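### 3.2 Surface layout and object placement

Layouts were prepared on a table covered in brown paper and divided into cells with blue tape. The tape served as the only spatial reference during placement. Samina Rajput laid the grid in March, and the same sheet was kept for all 587 layouts reported in this section. Smudges on the paper were left alone unless they obscured a tape edge. Cells are indexed by row and column, with row 1 nearest the recording position.

The object set comprised plates, a sponge, a small block and several flat items from the Pereyra tableware list. Plates were chosen in pale and saturated colors so that the contrast with the paper would vary between layouts. An object was assigned to the cell containing the center of its base. Plates often extended across a tape line, and in such cases only the center was considered. Where the center fell on the tape itself, the object was assigned to the cell with the lower index in both directions.

Three placement conditions were used. In the *separate* condition, each object had a cell to itself. In the *stacked* condition, one object rested on another — typically a sponge on a plate — and the pair was recorded as a single entry with two labels. In the *sparse* condition, at least 20 cells were left without an object. Conditions were interleaved in blocks of 30, following the ordering scheme of the Jumisau protocol. Octavio Quiroga annotated every layout, and Rajput annotated every eighth one independently. Disagreements were confined to objects centered near a tape line and were resolved by applying the rule given above.

Cell size is constant on the table but not in the recorded views, where cells toward the far edge appear smaller. All distances are therefore reported in cell units. Objects in the far rows were annotated last, at the highest magnification available in the Flinda annotation tool. Figure 4 gives two layouts.
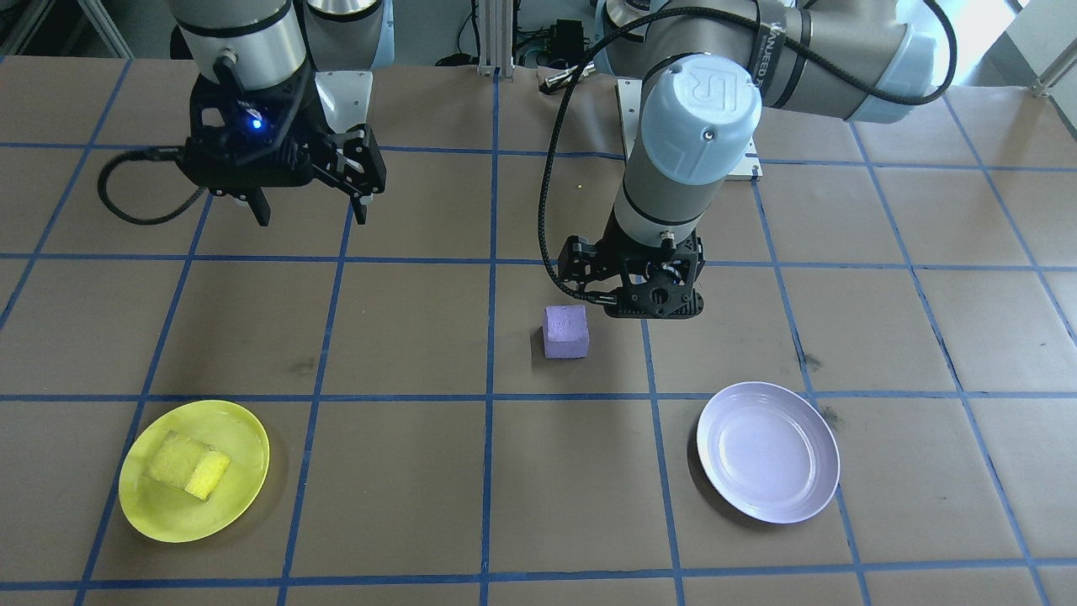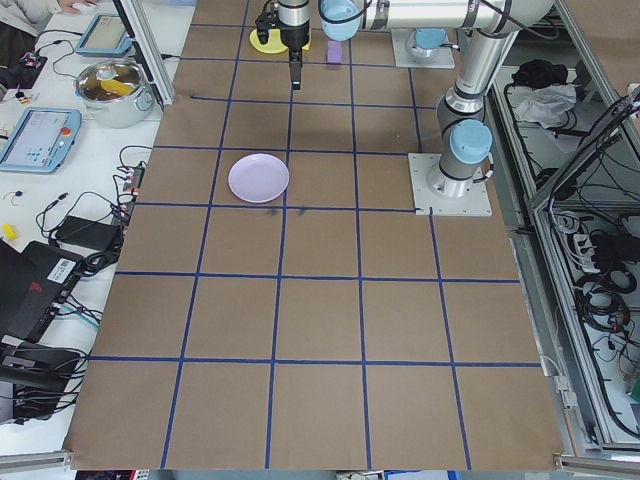 **Figure 4.** Plates and a small purple block on the taped grid.

*Does a plate that crosses a tape line occupy more than one cell?*

Occupancy is assigned by the center of the base alone, so a plate is counted in one cell regardless of how far its rim extends. The neighboring cell remains available for another object, provided the two do not touch. Overlap at the rim is stored in a separate field and was not used in the analysis in Section 4.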